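Trusine Menswear – Questions We Hear a Lot

How should a suit jacket fit in the shoulders?
The seam ought to end right where your own shoulder ends. We're fussy about this one, we admit, but a good tailor can change nearly everything else on a jacket for a fair price, and shoulders are the big exception.

What is the difference between the Wandow and the Radu?
The Wandow is our softer jacket, with hardly any padding, and it's lovely over a knit. The Radu has more shape through the chest and looks its best with a tie – think weddings, interviews, that sort of thing.

Do you hem trousers?
Gladly! Plain hems are free on any suit, and cuffs cost $19. Please allow seven days, and a little longer in August, when it seems everyone we know is getting married.

Can I have an older suit altered?
Of course, and we love seeing them. Waist, sleeves and hems are simple enough. A full recut starts at $149, so do come and talk it over with us at the Indport shop first.

How will my suit arrive?
Folded once over tissue, in a cardboard box. Hang it up overnight and most of the creases will drop out on their own. 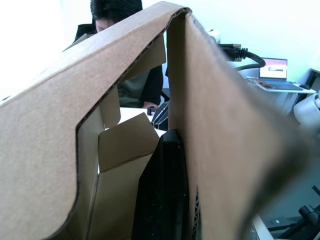
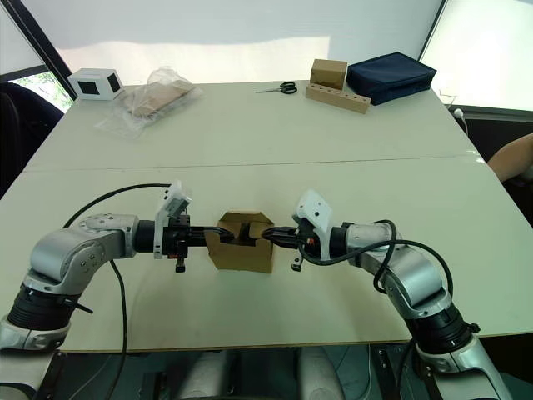
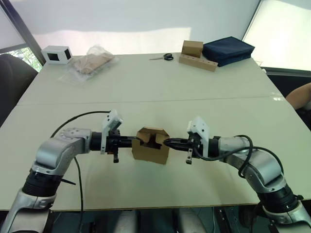
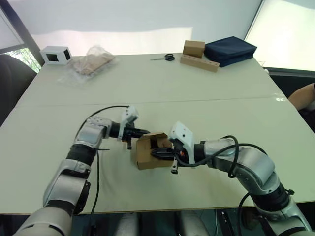
If a crease or two hangs on, use a steamer and go gently – a hot iron straight on wool can leave a shine that never quite goes away.

How often should I dry clean?
Less than you'd think. Twice a year is plenty for most people, with a good brushing in between.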